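Material Culture 682
Handout 4: Jars, Lids, and What People Keep
Instructor: Parviz Ahmadpour

Read this before the October session. Last year several of you read it during the session, and I could tell.

1. Where we left off

We finished with the storage pit, which is a hole with ambitions. Grain goes in, clay goes over the top, and everyone hopes. A pit can hold a winter's food for a family and it cannot be moved, lent, sold or hidden from a tax collector who knows where to dig. Most of the history of containers is people trying to get around those four problems one at a time.

The clay jar solves moving. It does a poor job of closing. For a very long time the standard lid was a piece of something else: cloth, a flat stone, a broken bit of the previous jar. Keep this in mind when you write about "sealed" vessels. Ask sealed against what. A cloth keeps out leaves. It has never kept out a mouse with a plan.

2. The screw lid

The screw thread is old, and its use on cheap household jars is not. Cutting a matching thread on two parts is easy if you make one pair and hard if you make 300 of them and want any lid to fit any jar. Before that was possible, a lid belonged to its jar the way a key belongs to a lock, and losing one meant you now owned a vase.

Three terms to know for the quiz:

Finish: the part of the jar the lid grips. It has nothing to do with the surface. Yes, this is confusing. No, we can't change it.

Shoulder: where the body narrows toward the neck.

Skirt: the side wall of the lid. It may be smooth or ridged. Ridges are for wet hands, and a smooth skirt is usually the work of someone who never had to open the thing. 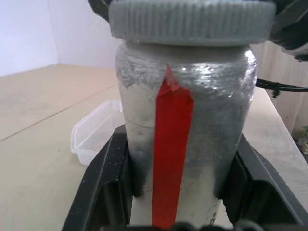 Fig. 2. Gray jar with a wide screw-top lid. Note the ridged rim and the overhang at the neck.

On overhang: a lid wider than the neck gives the hand more to turn, so it opens with less effort. It also collects dust on top and hides drips underneath. Davoud Fallahi's essay in your packet spends nine pages on this and is better than it sounds.

3. Reuse, or why the label lies

Almost no jar in a real house holds what it was sold with. When Nima Zarei surveyed pantries and sheds in Rutanbridge, she logged 900 containers, and only 100 still held their first contents. The rest held screws, buttons, bacon fat, seeds, foreign coins and, in one shed, smaller jars.

So be careful with the word "function." The maker had one in mind. The owner had another, and the owner's children will have a third, usually paintbrushes. Ihor Palamarchuk argues that a container's real life starts when it is first empty. I think he overstates it, but I also have a shelf at home that I don't want him to see.

4. For next time

Read Fallahi (packet, second item) and the Zarei survey, including the appendix. The appendix is where the seeds are.

Bring one reused container from where you live. Write a page on its lid: how it closes, what it keeps out, and what it lets in anyway. Please empty it first. I am still thinking about the bacon fat.

Ardalan Esfahani will run the second hour. He starts on time.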